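Bikby Home Tasks Project
Equipment and budget report to the funder
Aug 13, 2025

Status of purchases

The first order, for hand-held grippers and marker cubes, was placed with Rutus in March and is closed. Nine sets were delivered and accepted. One set went back for a loose finger joint and was replaced under warranty at no charge to the grant. Spare finger pads were bought with the same order and stand at 159 pairs, enough for the current period at the present rate of wear.

The second order covers the backpack harnesses and the recording units they carry. Heo quoted a longer delivery time than we had planned for, and the last units are still outstanding. We have moved the affected sessions to the end of the schedule. The total number of sessions is unchanged.

Spending on consumables is over 2876 pounds to date. The largest part is cabling and power distribution, which we underestimated in the original bid. Each operator position needs its own supply and its own data line, and the allowance for these was based on a smaller room layout.

Work at hand

Recording at the tabletop stations continues. The tasks in this period are cloth handling, clearing and laying out small household objects. Cloth remains the slowest of the three to record and wears the finger pads fastest, mainly at the tips. 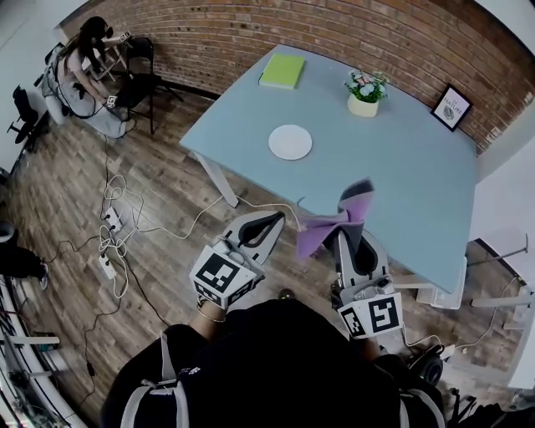 A comment on the draft of this report, returned from Prudo, was that the cable budget should not simply be topped up; the money would be better spent on battery packs for the recording units, with mains leads kept only for charging between sessions. The same comment asked for a price per station before any further cable is ordered.

We accept the second point and have stopped cable orders until the figure is ready. On the first, battery packs would add weight to the harness, and session length would then depend on charge. We propose a trial on two stations before committing the remaining funds — the packs can be hired for this, so no capital spend is needed yet.

Planned purchases

The robot arm is still the main item for the second half of the grant. Two suppliers have been asked for prices on the same specification. Rutus has replied; its price is within the budget line but leaves out the mounting plate and the controller licence. Both will have to be added before the offers can be compared.

We also ask to move the unspent travel allowance into the equipment line. This would cover 11 replacement marker cubes and a lockable charging cabinet. A revised budget table will follow once the station price has been agreed.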